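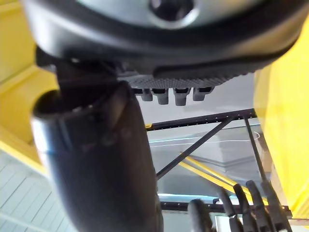
The Yellow Shelf — a small gallery

19/02/2025

This page is for the people who asked me how we keep the black parts on the yellow shelf. English is my third language, so please be patient with me. The room is at the back of our workshop in Bestwood. It is a plain room, with grey colour overhead and a lot of yellow paint on the furniture. I chose that yellow myself. We had two tins left from the Luton job, and they were enough for the shelf with a little remaining for touching up.

I painted in May, when the door could stay open. The first coat took the whole afternoon and I did the second one the next morning. The black shapes are very easy to find on such a bright colour, even for me in the evening without my glasses.

Top level and lower level

The shelf has two levels. The upper one is for the large shoe-shaped pieces and the lower one is for small things which would otherwise travel all over the building. The lip along the front of the top was my neighbour's suggestion, and I was doubtful about it. Now I would not make a shelf without it. For a second shelf I would choose the same height, but I would make the upper level 96 centimetres deep, so that there is more place behind the row.
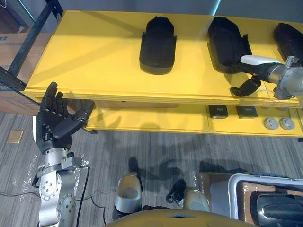 Black pieces in a row on top, two grey knobs and two small black squares on the level below.

We like to leave a space between one piece and the next. When they touch, you must move two to take one, and the row becomes untidy very quickly. I learned this at Skakport, where I worked for 3 years and where the shelves were always too full. My old supervisor there could find anything in them, but the rest of us could not.

The lower level is less strict. The round grey pieces stay together as a group, and long thin things can lie next to them at any angle. I have tried small trays from Dương for this level — they are well made, but the sides were too high for my fingers. 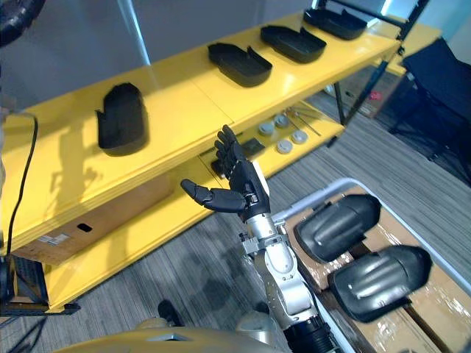
Taking a piece down

Each piece has a hollow side and a thick rim. I prefer to hold it by the rim, with the thumb across it, and to look into the hollow before I put it anywhere else. Dust likes to sit there. A soft dry brush is enough, and I keep one that cost me 70 cents.
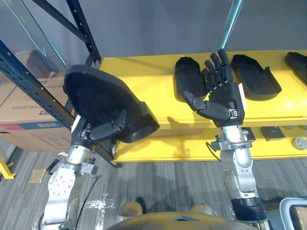
For storage we use the black metal rack and cardboard boxes. The rack has holes all along its uprights, so the levels can be moved when we get a taller box. I have nearly 64 pieces to sort before the next delivery, and the labels for the boxes are still not printed. If you would like the measurements of the shelf, please write to me and I will send the drawing. It is in pencil, but the numbers are clear.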